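Small Packets and Clear Cups: Sorting Table Gallery

Gallery
Posted May 2018

The wooden table at the Pustholm workshop gets used for whatever needs a flat surface. On this page it is used for sorting. The job is small pale green packets going into clear plastic containers, and it is done over and over with different layouts. Grethe Þrastardóttir sets out the pieces and I keep the notes. We hold on to 158 layouts in a binder, numbered, with a sketch of each one. These come from the later pages.

The pictures are not in order. The same few things can look quite different depending on where you stand. Click any picture for the larger size.

Two containers, large and small

The large container has a thick ridged rim and sides that slope in toward the bottom. The small one is the same general idea. Having two sizes on the table matters for the notes, because a layout is written down as "large left, small right" or the other way around, and the sketch has to agree.

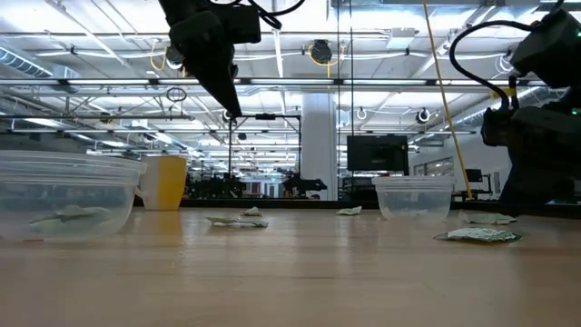

Crumpled pieces take up more room than flat ones, and they do not stack. Our sheet has a column for this, marked C or F, and Grethe fills it in before anything is sorted. We used to leave it until the end and had to go back through 19 entries to fix it. The yellow and whitish cup is listed under "other items" and has its own line.

Loose pieces and clear cups

Clear cups are easier to work with than colored ones. You can check what is inside without picking anything up, and the green shows through well enough to write the sheet from a chair. A piece counts as sorted once it is inside a cup. If it is leaning on the rim it goes down as loose. The glass with the orange liquid stays out of the count, and so does anything near the back of the table.
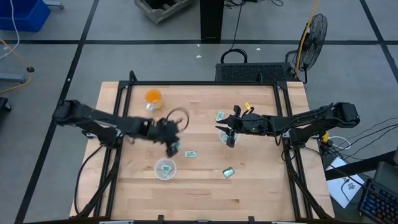 Packets on the boards

Each packet has two faces. One has large dark lettering and the other has a block of very small print with a logo near it. We write down which face is up, using L for large and S for small. From directly overhead the two are easy to tell apart, even when the words themselves are too soft to read.

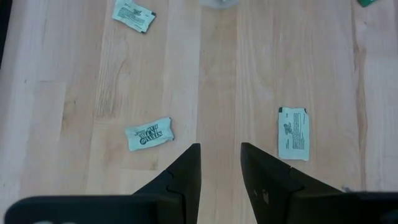 Direction is the other thing we record. We use the boards as the guide, so a packet is "with the boards," "across" or "slanted." Most layouts have a mix. Ulla Partanen drew up the first version of the sheet in October and it had eight choices for direction, which was too many. Three has worked fine.

Blank sheets are in the Hakala folder on the shelf by the door. We printed 200 and there are plenty left. If you fill one in, put your initials at the top and use a pen. Pencil does not show up when the sheets are scanned.

Next gallery: Shelf Labels
Previous gallery: Drawers and Trays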